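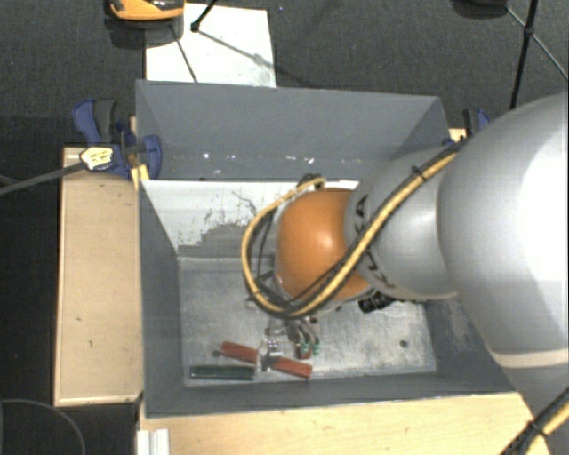 Notebook: Ibrahim cell, bin-picking data collection
Entry for December, morning and afternoon sessions
Recorded by: Z. Adeyemi
Reviewed by: C. Obi

Purpose

To extend the Borum grasp set with attempts made at low bin occupancy. The set as it stood at the close of the previous session contained 1322 attempts, the great majority collected with the bin well filled. The model trained on that material proposes reasonable grasps while there is a heap to choose from and becomes unreliable once only a few parts remain, particularly where a part rests close to a wall. Today's work was confined to that condition.

Set-up

Arm, gripper and bin as per the previous entry. The bin remains clamped to the bench and was not shifted. Work-holding was checked by hand before the first run and again after lunch, and no movement was found. The overhead lighting was left at the usual setting. The blinds on the car park side were closed at 9:15 and kept closed, as the colour of the bare metal on the bin floor had been drifting in the earlier recordings through the middle of the day.

Zero position was verified against the reference pin. Finger closing speed was reduced by one step at Ms. Obi's request.

Procedure

Each run began with a small number of parts tipped into the bin from the tray without arrangement by the operator. Attempts were then made until the bin was clear or until 3 consecutive failures had been logged, at which point the remaining parts were lifted out by hand and the run closed. Two kinds of proposal were alternated by run: those from the current model, and those placed by the operator through the Himia interface. The label "operator" or "model" is written automatically and should not be edited afterwards.

An attempt is recorded as successful only if the part is carried clear of the bin and released over the tray. A part lifted and then dropped inside the bin is a failure, regardless of how far it travelled. There was some inconsistency on this point in the Astwood recordings, and these will need to be relabelled before the two sets are merged.

Results

Morning: 55 attempts logged, all usable.
Afternoon: 40 attempts logged. The session was shortened by a controller restart at 2:20 and the subsequent re-verification of zero.

Success rates have not been calculated at this stage and will be reported once labels have been checked.

Observations

Red bars carrying the shiny clip continue to give the most trouble. The depth reading over the clip is poor, and the model tends to place its grasp on the red portion to one side, which leaves the bar hanging unevenly. Operator grasps taken directly over the clip seemed more secure, though the sample is too small to support a statement in the report.

Dark green bars lying parallel to the near wall were frequently missed by the segmentation step, the contrast against the grey being low. Where a green bar lay beside a red one, the two were on several occasions returned as a single region. These frames have been tagged "merged" and should be retained. They are precisely the cases the set lacks.

The white coating at the foot of the far wall is scratched and worn, and the segmentation step twice proposed a scratch as a part. Repainting has been discussed. My recommendation is that the bin be left as it is until the present collection is complete, so that the background is consistent across the set.

The yellow cable loop at the wrist was observed to rub lightly on the housing at the extreme left of travel. No damage found on inspection. To be looked at again before the next long session.

Note added by C. Obi

Agreed regarding the bin. Please do not discard runs closed on the failure limit; the evaluation script currently skips them, and I will correct this. I would also favour a separate field for wall contact in place of the free-text comment, as the spelling varies from operator to operator.

Actions

Z.A. to check labels for both sessions and export to the Borum directory.
Z.A. to relabel the dropped parts in the Astwood recordings.
C.O. to amend the evaluation script and add the wall contact field.
Cable dressing at the wrist to be re-tied if the rubbing persists.

Arm parked and cell isolated at 4:35.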